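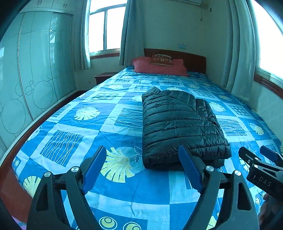 Fig. 6. Puffer jacket, folded and resting on the bed.

Section 4: Folding and Storing Puffer Jackets

Puffy jackets are a joy to put away once you have the knack. A big, slippery armful becomes a tidy rectangle, and it happens fast! This section covers the flat fold on a bed, and then packing into the Brotetti bag and the Cladar under-bed box.

Before you start

Wash and dry the jacket as its own label says. If you washed it, let it hang for a full 10 hours after it feels dry, then squeeze the thickest parts of the quilting. Any cool or clumpy spots mean more drying time.

Empty every pocket, including the inside one. Close all zippers and snaps.

Make the bed and smooth the top sheet. A patterned sheet like the blue patchwork one in Fig. 6 is lovely to work on, because the lines of the squares give you something to line the hem up with. Pillows and cushions can stay at the headboard.

CAUTION: Do not store a damp jacket, even for one night. Trapped moisture can cause mildew.

4.1 The flat fold

1. Lay the jacket face down with the collar toward the headboard. Spread the sleeves out to the sides.

2. Stroke the quilting from the collar down to the hem with flat hands. Go gently — you are easing air out, and you want the filling to stay where it is.

3. Fold the left side in toward the middle, then lay the sleeve straight down along the back.

4. Do the same on the right. If one sleeve makes a bulge near the shoulder, pull it down a little and smooth it again. A small bulge is fine.

5. If there is a hood, fold it down over the back.

6. Bring the hem up to the collar. Long coats need two folds here.

7. Turn the whole bundle over and square up the edges.

Note: Puffers with a slick shell like to slide open. Rest your forearm across the fold for 30 seconds and it will usually settle.

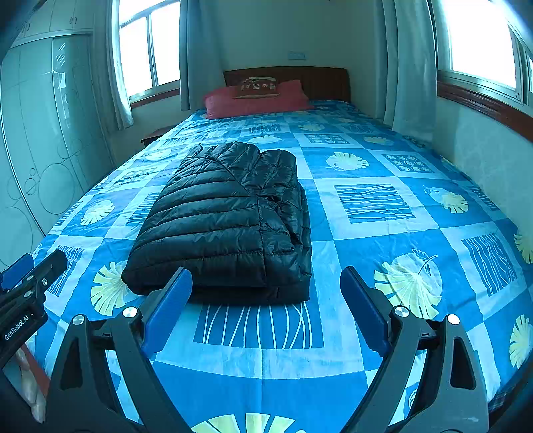 Words and testing: the Skarnetti home guides team
Last revised 8 May 2025

4.2 Checking the fold

Compare your jacket with the one in the second picture. It makes a neat rectangle, and the stitched lines run straight across it. Yours may come out thicker or wider, depending on the cut. Good daylight helps, so open the curtains if the room has them and look along the top for twisted sleeves.

If the fold leans to one side, go back to step 3. It takes a minute, and it's well worth doing!

4.3 Packing away

1. Open the Brotetti bag fully and set it beside the jacket.

2. Slide both hands under the jacket, palms up, and lift it in with the folded edge first.

3. Close the bag three quarters of the way, press lightly, then close the rest.

4. Place the bag in the Cladar box. The standard box is 87 cm long. Measure the space under your bed before you slide it in, handle outward.

5. Write the contents on the label card. "Black puffer, medium" beats "winter stuff" when September comes and you're hunting for it.

CAUTION: Never stack more than 10 kg on top of a filled bag. Down and synthetic fillings both need room to spring back.

Note: The Phromma vacuum bag is meant for blankets. Please don't use it for down jackets over a whole summer. A short trip is okay.

4.4 Taking it out again

Unfold the jacket on the bed, shake it by the shoulders, and hang it overnight on a wide hanger. Creases across the back tend to relax as the filling lofts up. For flat spots that remain, see Section 5, Reviving Tired Filling.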